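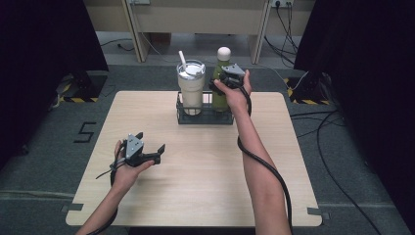

Section 4: Working at a Recording Table

4.1 Who this section is for

This section is written for staff of the Enthorpe site who have moved from the packing benches to the recording tables. The Drevon arms on the night shift learn bottle and cup handling from movements recorded by hand during the day. Staff at the tables therefore set the pattern that the arms will follow, and their usual bench habits should be kept wherever they are sound.

4.2 Before you begin

1. Sign in at the Alley desk and collect the task card for your table.

2. Confirm that the number on the floor matches the number on the card.

3. Place the wire rack towards the back of the table, where both hands can reach it without leaning.

4. Take one gripper in each hand. Lead the cables back along the forearms and check that each elbow can bend fully.

5. Open and close each gripper three times. If the fingers stick, tell the shift lead and do not start.

Caution: Keep feet clear of cables on the floor. Do not step over the hazard tape while holding a gripper.

4.3 Recording a task

6. Start with both grippers over the table and hold them still until the tone sounds.

7. Take hold of the bottle at the neck. Close the fingers until the bottle is held firmly, then stop; further pressure will be copied by the arms.

8. Lift straight up until the base is clear of the rack, and set the bottle down on the table.

9. To return an item, bring it over an empty part of the rack and lower it slowly. Where a cup is already standing at one end, use the other end and leave the cup alone.
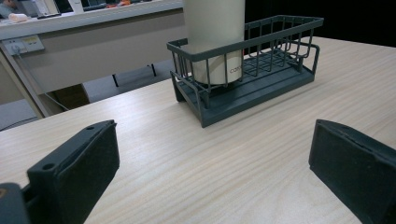
10. Open the fingers fully before drawing the hand away. A gripper withdrawn too early may catch on the wires and pull the rack with it.

11. If an item is dropped, finish the movement as you would at the bench and mark the attempt on the card. Such attempts are kept — they are of use to the Vergara review team.

Note: A full set for one task is 2,000 attempts, shared among all tables.

4.4 Breaks, pay and rotation

No member of staff shall record for more than 16 minutes without a rest. Time at the table is paid at the bench rate, and rest periods are included. Staff return to packing or inspection duties after 9 shifts unless they ask in writing to stay.

Attempt counts are not used to assess individual performance. Questions about changes to duties on the night shift should be put to the site office, which is open until 6 p.m. and closed on Sunday.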